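Lunness laundry handling project
Progress report to the Dukudel Fund, second grant year
24 April 2024

Hello again! I promised you a proper report once the spring buying was sorted out, and it mostly is, so here goes. I'll start with money since I know that's the page you turn to first.

When I last wrote we had two big decisions hanging. One was whether to buy a second two-arm unit outright or keep paying the monthly rate on the lease. The other was what to do about grippers, which we get through faster than I budgeted for (my fault, I took the supplier's wear figures at face value and those were for boxes, and we do clothes). Both are now settled, and I'm much happier than I was in March.

On the arms, we're buying. The Dradport office went through the lease terms with me line by line and the buyout gets cheaper the longer you've been paying, so waiting until the fourth quarter of the lease worked in our favor without any cleverness from me. It uses 28 percent of this year's equipment line. The service plan is extra and I've gone for the middle one, which covers joints and cabling but leaves out the fingers. We can swap fingers ourselves in the time it takes to fill in the form asking somebody else to do it.

Fingers, then. We ordered 79 replacement pads from Venkataraman, and they came in two boxes with one box labeled for the wrong gripper. They took it back without a fuss, but it cost us most of a week. I've added a small line for spare pads in next year's draft so we aren't caught short again. It's not a glamorous line - please don't cut it!

The work itself is going along nicely. We've moved on from folded towels to mixed clothing, dark and light together, long things and short things, and the long things are where the planning questions keep coming from. A long garment needs height, and height means reach, and reach is what you pay for when you choose an arm. I spent a happy afternoon with a tape measure and a pile of clothes out of our own closets, and the upshot is that the arms we have are long enough if the table stays low. So the fancy adjustable table I'd penciled in at the start of the year is off the list, and we carry on with the little wooden one.

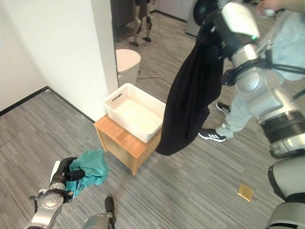
Mixed clothing work at Lunness: black garment in the right gripper, teal cloth in the left, basket on the low table.

Taking the table off freed up some money and I'd like to move it to cables and strapping, if you're all right with that. We've been holding cable runs in place with whatever straps we had, and I want proper sleeves for the arms and a floor cover for anything that crosses the carpet. I've had two quotes. The cheaper one is from a firm that has never sold to a robot group before and asked me some very good questions, so I'm leaning their way. It would be a transfer inside the equipment line and the total wouldn't change.

Baskets! I know this sounds silly in a report to a funder, but we've had a real argument over them. The woven plastic kind with holes in the sides is light and costs next to nothing, though a fingertip can catch in the pattern. Solid-sided ones are kinder to the grippers and slide around more. For now we're staying with woven, and I've put down 4 solid ones to try over the summer. Petty cash will cover them.

Staff time is on plan. I still have someone standing by the arms whenever they're handling clothes, and I'd like to keep it that way through the end of the grant, so please read the hours line as firm. If you were hoping to see it shrink in year three, let's talk before I send the full budget.

What I need from you: a yes or no on the cable transfer, and the new form for purchases over the single-item limit, as the old link on your site goes to a blank page. The buyout papers are with Dradport for signature and I'll send you copies as soon as they come back. The updated equipment list is attached, with serial numbers this time.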